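Last tidied up 19 October 2021, with new bits on tabletops and touching up.

# Pale grey, perfectly plain: your questions

We love plain surfaces here. Give us a wall with no pattern, or an old table painted one quiet colour, and we're happy for the afternoon! This page gathers the things people ask most when they're painting something pale grey and want it smooth. If you're after stencils or anything sparkly, there's a separate page for that (it's good fun too).

## Choosing the colour

### Which grey do you use?

Mostly Soneo 246, a pale grey with the tiniest bit of blue in it. It's the one on the hall, the back bedroom and the big craft table. We've also used Edo, which is warmer and a shade darker, and looks lovely next to old floorboards. Gowda is the palest of the three and in a dim room most visitors will call it white.

### Isn't grey a bit gloomy?

We get asked this every single time and we'll never agree! A dark grey in a north-facing box room, yes, that can be heavy going. But a pale one is a wonderful background. Put a bowl of lemons on a pale grey table and the lemons look twice as yellow. Green is splendid against it as well, even a green so dark you'd have called it black anywhere else.

### Can I pick it from the little card?

You can start there, but please don't finish there. Paint a big piece of lining paper, two coats, and move it about the room for a few days. Look at it in the morning, look at it with the lamps on, lay it flat if it's for a tabletop. Sample pots of Soneo from Drasport are small but there's easily enough in one for a decent sheet.

### Should the table and the walls match?

We tried it and loved it, though the room went very quiet indeed. If you'd like the table to stand out a little, use Edo for the top and keep Soneo on the walls. Two greys that are nearly the same but not quite can look like a mistake, so put your painted sheets side by side first and squint.

## Getting it smooth

### How much sanding is there, really?

More than you want. Filling and sanding is the whole job as far as we're concerned, and the painting is the treat at the end. For walls, fill every nail hole and dent, let the filler go hard right through, then sand until your fingertips can't find the edge. Shut your eyes when you check. Fingers are much better at this than eyes are.

For tabletops we sand between coats with 600 paper, used lightly, with no pressing down. You're only knocking off the specks. Wipe everything with a barely damp cloth afterwards and leave it alone until it's properly dry.

### Roller or brush?

A short-pile foam or microfibre roller for anything flat, and a small brush for corners. Long fluffy rollers leave that orange-peel texture, and pale grey shows it off terribly in the evening when the light comes in low. Load the roller well, roll it out, then finish with very light strokes all in one direction. Then walk away! Going back over paint that has started to grab is how most of our worst patches came about.

### How many coats?

Two over a similar colour. Three over anything strong. The dining room used to be tomato red and had four, plus an undercoat, and was worth every one of them.

### Matt or satin?

Matt for walls, every time. It hides small bumps and has that soft, chalky calm we like so much. For tables and shelves go for satin, or a very flat eggshell if you can find one, and expect to wipe it more than you'd think. Full gloss on a big pale top gives you a reflection of the ceiling light and not much else.

### I've got bits in the paint. What now?

Fluff, crumbs, a whole gnat once. Leave it! Picking at wet paint turns a speck into a crater. Wait till it's hard, sand just that spot, dust it off and put on another thin coat. Sweeping the room the day before (and not ten minutes before) helps a great deal.

### When can I put things on the table?

Dry to the touch and hard are two very different states. We leave a painted top for 7 days with nothing on it at all, and another week before anything heavy or hot goes near it. It's a long wait when you're excited. A vase put down too early leaves a ring that you'll be looking at for years.

## Living with it

### Why does my grey look like several different greys?

Hooray, our favourite question. A plain pale surface picks up whatever light you give it, and the shading is half the pleasure. One smooth, even colour can look brightest up towards the corners and slip into something slightly cooler and darker near the middle, with nothing wrong with the paint at all.

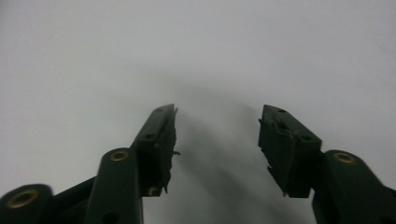 One reader wrote in to say that she had repainted the middle of her landing twice before noticing that the "dark patch" moved when she opened the bedroom door, and that she now leaves the door open on purpose to make it go away. She also says that a sheet of white paper held flat against the paint settles the matter quickly: if the paper shades off in the same way, it's the light. We've pinched this tip and use it all the time.

If the white paper looks even and your paint doesn't, then you may well have a thin coat. Give it one more, edge to edge, and keep the roller moving.

### What kind of light bulb suits it?

Try before you buy a boxful. Very yellow bulbs turn Soneo a bit mushroomy and make Edo look beige. We use a neutral white in the craft room, where we want to see colours properly, and something warmer in the hall.

### How do I clean it?

Soft cloth, warm water, one drop of washing-up liquid. Work from the bottom upwards on walls so you don't get streaks, and dry as you go. Pencil comes off with a clean white rubber. Please don't use the magic sponge sort on matt paint, as it leaves a shiny patch that shows from across the room.

### Can I touch up a scuff?

On satin, yes, with a nearly dry brush and a steady hand. On matt walls it depends how old the paint is. We touched up the hall in March using the same tin, and the new dabs still stood out as little clouds, so in the end we did that whole wall from corner to corner. Keep your leftovers in a small jar filled right up to the lid and write the number on it.

### Doesn't one plain colour get boring?

Not for us! Everything you put against it looks new again. Jugs, plants, a row of coats, your gran's odd plates. We shuffle things about every few weeks and it feels like a different room.

### Did it cost a lot?

The craft table was the cheapest thing in the house. The table itself was free, the paint was left over from the hall, and the sandpaper was 70p a sheet. The dining room was dearer, mainly thanks to all that red.

### I've got a question that isn't on this page

Send it over. We particularly like hearing about tricky ones: old varnish, bumpy plaster, kitchen cupboards with a wood grain that keeps showing through. Tell us what's on the surface now, what it's made of if you know, and which way the window faces.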